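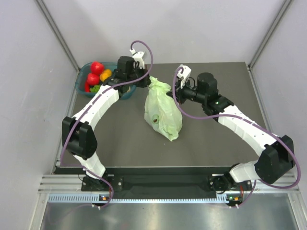
I got my first jury summons in October, and my whole plan was to get out of it. I'd watched enough courtroom dramas to think I knew what I'd be missing – shouting lawyers, a surprise witness, maybe somebody fainting in the gallery. What I got was a parking dispute. Well, a fraud case, but it was about parking.

There were 115 of us in the waiting room at the Vollside courthouse that morning, and one working vending machine. I'd brought a paperback and a sandwich from Pulto (the good one, with the pickled onions), and I'd finished both before they called my number. By lunch I was one of 12 people in the box, sitting very straight and trying to look fair.

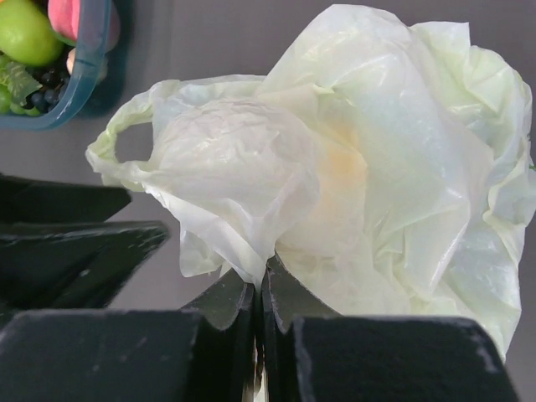

The trial lasted three days. A man who ran a parking lot near Lindholm station was accused of selling the same monthly passes twice, and I have never looked at so many receipts in my life! The judge was dry and patient and let us stand up to stretch every hour, and I'd have followed her into battle by the second afternoon.

Deliberating was harder. Two of us held out on one count until nearly dinnertime, and I was one of them, and my voice shook the whole time I was explaining why. We ended up guilty on the rest and not guilty on that one. Then they handed us our parking vouchers and I drove home to Idis with the radio off.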